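Home | About | Newsroom | Stockists | Contact

Filed under: Media releases, Homewares

Vusta to open tableware hire and resale store in August

Homewares retailer Vusta will open a combined hire and resale store in August, offering plates, bowls, glasses and serving dishes to households, clubs and small event organisers.

The store, to be called Fledero, will trade from the ground floor of the former Pathak furniture showroom. It will open with 800 pieces of tableware on the shelves, most of them bought back from customers of the existing Vusta shops over the past year. The rest comes from discontinued lines that were never sold at full price.

Customers will be able to hire pieces for up to four days or buy them outright. Hire orders must include at least three matching pieces, and there is no upper limit for customers with an account. Items can be returned unwashed as long as food scraps have been removed — washing is included in the hire price.

Vusta general manager Trilok Upadhyay said the company had been asked about short-term hire for several years, mostly by people organising birthdays, wakes and end-of-season dinners.

"People were buying a set of plates for one afternoon and then ringing us to ask if we would take them back," Mr Upadhyay said. "We said no for a long time. Last winter we started saying yes, and we soon had a storeroom full of good crockery."
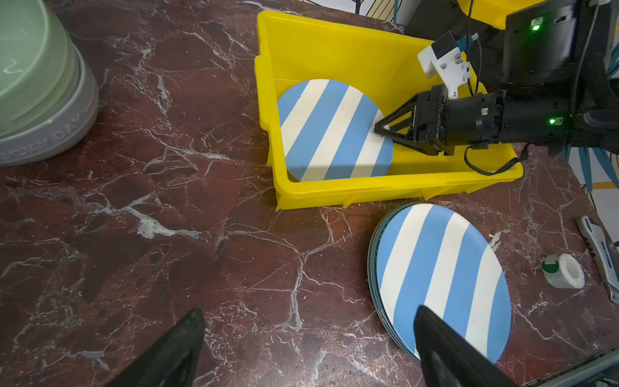 The buy-back program will continue alongside the new store. Vusta accepts ceramic, glass and enamel tableware in any colour or pattern, including single pieces and incomplete sets. Items with chips on the rim or cracks in the glaze will not be accepted. Sellers can choose store credit or a bank transfer, with credit paid at the higher rate.

Pieces that match are put together and sold as sets. Odd plates and bowls are sold singly, and Mr Upadhyay said they had been popular in the trial.

"We thought the mismatched plates would be hard to move. They went first, mainly to share houses and a couple of cafes."

Fledero will also stock the full Zidden range of table linen, which can be added to any hire order. Zidden tablecloths come in three lengths, and napkins are hired in bundles.

Account applications are open now to community groups, schools and sporting clubs. The first 200 groups to register will not pay a delivery fee on their first order. Deliveries will be made on weekday mornings, with collection from the store available until 6 pm.

Prices and an order form will be available at all Vusta shops before the opening. Customers with tableware to sell can bring it to any Vusta service counter during normal trading hours — no appointment is needed for a single box.

Media enquiries: Trilok Upadhyay, General Manager, Vusta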